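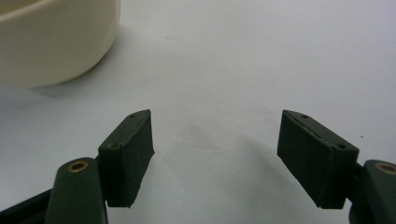
Can it wipe down a counter yet? (and other chores)

Forum > Workshop and Home > Automation
176 replies, 3,227 views. Showing most recent page.

gasketcase
Every year I ask this forum whether a machine can do one boring job in my house or my shop, and every year I get two answers: "already solved" and "never in your lifetime." November is here again, so I'm asking again.

My list hasn't changed. Clear a table. Put small parts back in the right tub. Fold a towel so it looks like a towel. I'm not asking for dinner.

Two rubber pads and a white table is pretty much where the whole field lives, as far as I can tell. I'd like to know what happens when you put something on the table.

millrace_tom
Parts in a tub is solved. We have had a Zurov cell at work since May and it moves castings from tray to fixture all shift. Doesn't complain about the radio either.

gasketcase
Same casting every time?

millrace_tom
Yes.

gasketcase
Same tray?

millrace_tom
I see where this is going.

Nerea Nieto
Posting under my own name like a fool. I teach a night class in basic automation and the parallel gripper is the first thing I defend, so let me defend it. Two flat pads facing each other will pick up a surprising amount of what's on a normal counter. Mugs by the rim, blocks, bottles, a sponge, most boxes. Students always want five fingers, and then they spend the semester debugging three of them.

What the pads can't do is get under things. A coin flat on a table, a playing card, a single sheet of paper. You and I slide the card to the edge and pinch it there. You have to teach a machine the sliding as a separate trick, and then it does the trick on a card that was already hanging off the edge.

old_bodger_63
63 years old, can't get under a coin either. Where do I send my resume?

plinthe
I'll be the sour one. I don't care about picking up. I care about knowing what is dirty. There are a couple of dark specks on that white top. Crumb? Chip in the finish? Pen mark? I'd run a thumb over it and know. The machine needs a policy on specks.

millrace_tom
So wipe everything. Problem gone.

plinthe
My kid's homework is on "everything."

millrace_tom
Then the kid learns to put away homework. I'm failing to see the downside.

Nerea Nieto
Plinthe has a point, though I'd put it differently. Plain white is hard on a camera anyway. Pale container on pale table, soft light, faint shadow, and the edge you need to find is a slightly different shade of nothing. I tell students to practice on dark cloth first and then be sad on white.

bruntwood
We trialed a Guvevholm arm for packing at the place I used to work. It was excellent from nine until somebody moved the bench over to sweep. After that it packed the air next to the box, very neatly. I still think about how confident it was.

gasketcase
That's my main worry with the house. Somebody is always moving the bench.

bruntwood
To be fair we bolted the bench down and it was fine. I don't recommend bolting down your kitchen table, but I do own a drill if you need one.

millrace_tom
You're all grading on a household curve. People said the same about dishwashers. "It can't do the good knives." Fine, wash the knives. It does the rest.

plinthe
A dishwasher doesn't do dishes. I load it and I unload it. It's a wet cupboard.

old_bodger_63
Printing "wet cupboard" on a label tonight. Wife has been warned.

Nerea Nieto
On towels, since it was in the original list and everybody skipped it: small square cloths, laid flat, yes, slowly. Out of a heap from the dryer, I've seen it go well and I've seen it go on for a very long time. Look at pad wear before you look at software, by the way. Those corners get polished and dusty, and then cloth starts slipping out. Clean them. I have lost whole evenings to dust.

gasketcase
So the robot also has to be dusted.

Nerea Nieto
Yes.

gasketcase
Adding it to the chore list.

bruntwood
Has anyone used the Malý pads, the softer ones? Our supplier only carries Grunholm and they want me to buy 2 sets at a time.

millrace_tom
Used both. Malý grips better on oily parts, wears faster. Check the hole spacing before you order. I didn't.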